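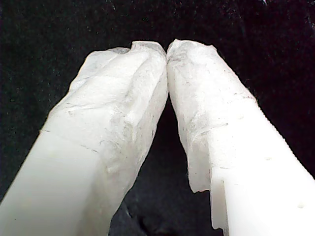
Hi all,

On the Grullport list Kęstutis Kuusk wrote:
> Our little arm keeps dropping the snack sticks.
> Fadi, didn't you wrap your fingertips with
> something? How often do you redo them?

Yep, guilty! I do wrap them, and I was redoing mine when your message came in, so good timing. The printed fingers are fine for the tape rolls but shiny wrappers slide straight off bare plastic. I go 2 layers on each tip, smooth side in, and pull it snug. Once the inner edges go grey and a flap starts hanging down, I strip the lot and start again. A set lasts me over 58 picks, then it gets sloppy.

After that I always redo the closed position. Fresh wrap is thicker, so the old number has the servo pushing against itself and getting hot (cooked one at Mirnport that way, never again).
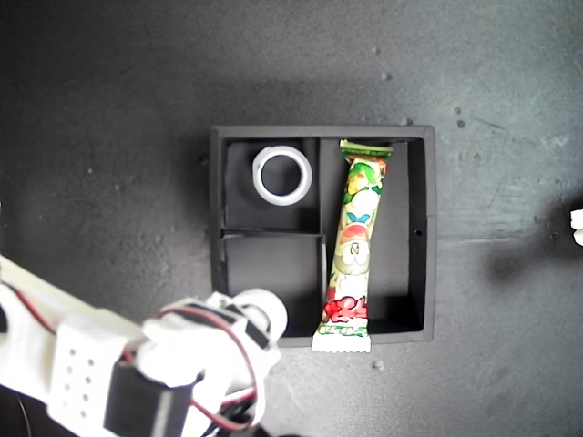 Do you have to recalibrate the whole arm after a rewrap?
Only the gripper joint, and it takes me 10 minutes with a cuppa.

I check the cables while I'm there too. Mine like to creep in under the joints, so I swing the base from one end to the other by hand with the power off and watch for anything going tight. Then 3 slow test picks before I let it run at normal speed.

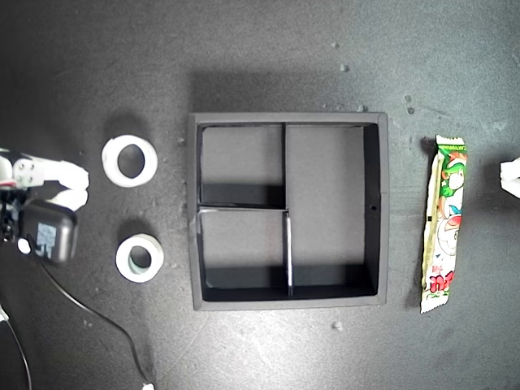

Tray, tape rolls and snack stick set out beside the gripper.

Kęstutis, if yours still slips after new wrap, send me your grip settings and I'll have a look tonight.

Cheers,
Fadi Saab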